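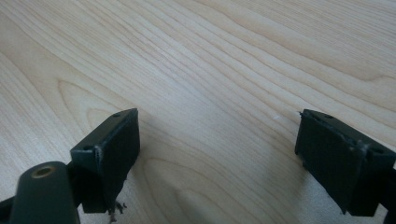

Kevser Dağdelen

Print | E-mail
Shares: 15 | Comments: 2

Edthorpe House: Kitchen and Dining Room Inspection, February 2, 2026

Items are marked Satisfactory, Action or Not inspected. Comments are for the site manager, Riku Kamata.

1. Fire exits clear and unlocked – Satisfactory.

2. Fire blanket and extinguishers in date – Action. The extinguisher beside the serving hatch (tag 446) has passed its service date. Whitlock to be called.

3. Fridge temperature log – Action. Entries are missing for several mornings in December. Staff on the early shift must sign the log on arrival.

4. Hot water at hand basins – Satisfactory. Left basin slow to drain.

5. Dining tables, stability and surfaces – Satisfactory. Pale wood tops to be wiped after each sitting and checked for crumbs and lint before places are laid. Table 37 rocks slightly and needs a new foot.

6. Chairs – Action. Two with loose back rails have been withdrawn from use and labelled. They must not be returned until repaired.

7. Floor coverings – Satisfactory, apart from the lifting strip at the corridor door, also noted at the previous visit.

8. First aid box – Satisfactory. Blue plasters are low.

9. Allergen notices – Satisfactory. The copy at the hatch is faded and should be reprinted.

10. Outside bin store – Not inspected. The key was not available.

Actions under items 2 and 6 are to be closed within 15 days. Written confirmation should be sent to Barış Işık at the Gevier office.

Related items
Whitlock service visits: how to book
Bin store keys and signing out
Pallidora Hall: kitchen inspection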